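The Secret Life of the Utensil Holder

Every kitchen has a place where the long thin things go. In mine it was, for years, a drawer that opened four inches and then stopped, held shut from the inside by a ladle. You learned to reach in with two fingers, like a vet. When I finally got the drawer out of its runners one night in July, it contained, among other things, seven chopsticks, none of which appeared to have met before.

So I went looking for a holder. The housewares site Wasix sorts them by shape, color and mood, and gave me 2357 results, a figure I took personally. There were holders shaped like owls. There was a marble one from Kos Home that weighed more than the drawer. I scrolled until the kettle had boiled and gone cold again, and began to suspect that the plain kind, with holes, was the only kind worth having.

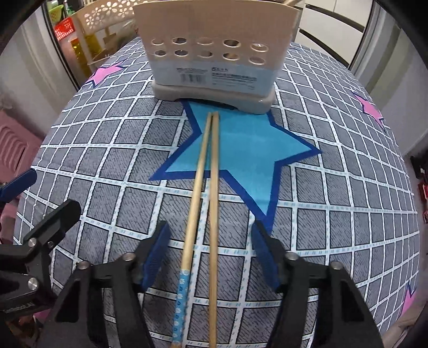
Holes are the whole argument. Spoons go in damp, whatever we tell our guests, and a solid crock keeps the damp at the bottom, where you will meet it again in a month. A plastic basket with two rows of round holes across the front and a tray underneath lets the air in and puts the drips somewhere you can tip out. It may also have flowers cut into the back panel and a barcode label still on the front. I have no quarrel with either. I once lived with a label on a colander for longer than I lived with the colander's original owner.

The harder question is chopsticks. They are sold in pairs and they live as individuals. Put a patterned one beside a plain one and you have made a decision about your household, even if you only wanted noodles. I have friends who bind theirs with rubber bands. I have others who keep the good ones in a case and eat with forks.

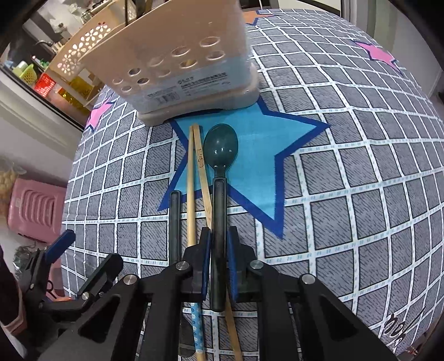 A reader in Fostberg wrote in to say that I had the problem backward, and that the spoons were what ruined a holder. Chopsticks take up no room, she pointed out; it's the spoon that goes in bowl-up, spreads its elbows and blocks the view of everything behind it. Her own rule is one spoon per person plus one for the pot, and the rest go to the garage. I asked what they did in the garage. She said paint.
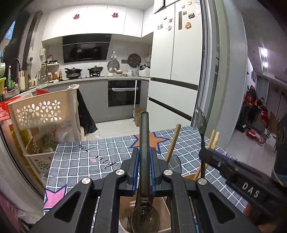 By the Home Desk columnist, Bolley Magazine

I tried her rule for four days. It left me with a spatula, a pair of chopsticks, two spoons and something with a wooden handle that I have never seen the other end of, and the holder looked almost respectable. Then I made soup for company and had to go through the box in the hall for the rest.

They've since come back, up to a point. The holder stands on the table now – the counter was full of rice cooker – and gets moved to a chair whenever anyone wants to eat. The drawer opens all the way. I keep batteries in it.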